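Produce Display Basics, Handout 2
Notes by Gaetano Bassi
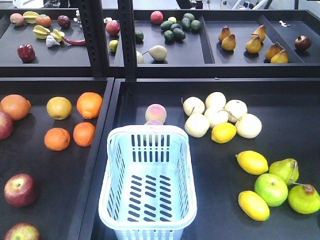 How often should you rotate fruit on a display?
Every morning before opening, and again after the lunch rush. Older fruit comes forward, new stock goes in behind it.

OK, so grouping. I like to keep pears with pears and let the lemons do the shouting, because yellow pulls the eye from way across the store! Apples go stem up if you've got the patience (I usually do for the first 10). Peaches get one layer, please, they bruise if you so much as look at them.

For next time: sketch your own two-tray layout and bring it along. You'll have 10 minutes to talk us through it. Junhao Dai has spare paper.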